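How Electricity Gets to the Things You Plug In

Electricity is the movement of tiny particles called electrons through a material. Materials that let electrons move easily are called conductors. Copper is a good conductor, so most wires have copper inside. Materials that hold electrons back are called insulators. Rubber and most plastics are insulators, and that is why a wire wears a plastic coat.

Electrons will not flow unless they have a complete path to follow. This path is called a circuit. When you plug in a lamp and turn it on, you complete a circuit that runs from the wall, through the lamp, and back to the wall. A switch is a gap in the path that can be opened or closed. Open means off. Closed means on.

Volts, amps, and watts

Three words are used to measure electricity.

Voltage is the push. It is measured in volts.
Current is the amount of electricity moving past a point each second. It is measured in amps.
Power is how fast energy is being used. It is measured in watts.

To find the power, multiply the volts by the amps. A small gadget that runs on 5 volts and draws 4 amps uses 20 watts.

Sharing one outlet

A wall outlet often has two sockets. A power strip adds more sockets, but it does not add more electricity. Everything plugged into the strip draws its current through the same cord and the same outlet. The currents add together. If the total is too high, the cord can heat up. For this reason every strip has a limit printed on it, and heaters should be plugged straight into the wall.

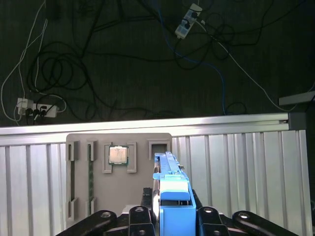

Power strips with plugs in their sockets. The cables are covered in insulation.

Many buildings have circuit breakers. A breaker is a switch that opens by itself when the current passing through it is too high. An adult should find out what was wrong before closing it again.

Changing the electricity

The electricity in a wall outlet changes direction many times each second. It is called alternating current, or AC. Batteries supply direct current, or DC, which flows one way only. Most electronic devices need DC at a low voltage. The block on a charger cord changes AC into DC and lowers the voltage.

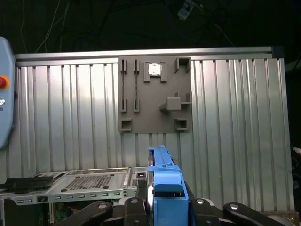
Some of the energy is lost as heat during this change. If an adapter changes 91 percent of the energy it takes in into useful output, the other 9 percent warms the block and the air near it. Larger devices often do the same job with a power supply built inside the case.

Inside a device

Once the voltage is low enough, the current travels along thin metal paths on a circuit board. The paths do the work of wires but lie flat. They carry power and signals between the parts. One kind of part, the capacitor, stores a small amount of charge and releases it when it is needed. This helps to keep the voltage steady.

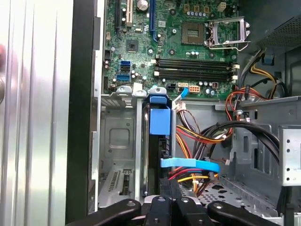

A green computer motherboard with slots, a small black chip, and round capacitors.

Safety rules

Never put anything except a plug into an outlet.
Keep water away from cords and outlets.
Hold the plug, not the cord, when you unplug something.
Tell an adult if a cord is cracked or feels hot.
Do not open anything that plugs into the wall. Capacitors can hold a charge after the plug is out.

Words to know

Circuit: a complete path for electricity.
Conductor: a material that electricity moves through easily.
Insulator: a material that electricity does not move through easily.

Text by Viola Fiore. Checked by Corrado Donati.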